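Temps de lecture : 2 min

Marmelade d'oranges : vos questions

Je peux réduire le sucre ?
Oui, mais pas trop ! Je mets 500 g de sucre pour le même poids de fruits, et franchement c'est déjà bien assez doux. En dessous, elle se garde mal (la mienne a moisi en août, j'étais verte).

Faut-il des oranges amères ?
J'adore ça, mais on n'en trouve que quelques semaines en hiver. Le reste de l'année je prends des oranges ordinaires, non traitées, avec un citron pour la pectine.

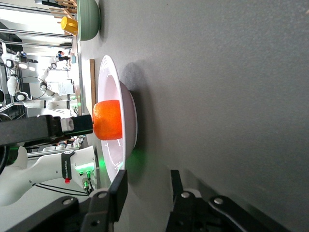
Itziar Manzano me répond que le citron ne suffit pas et qu'il faut garder les pépins, noués dans une mousseline, pendant les 40 minutes de cuisson. J'ai essayé lundi, elle a raison !

Et si elle reste liquide ?
On la remet à cuire, par petits coups, en testant sur une assiette froide.

Ce site utilise des cookies. Accepter | Refuser
22 partages · 18 commentaires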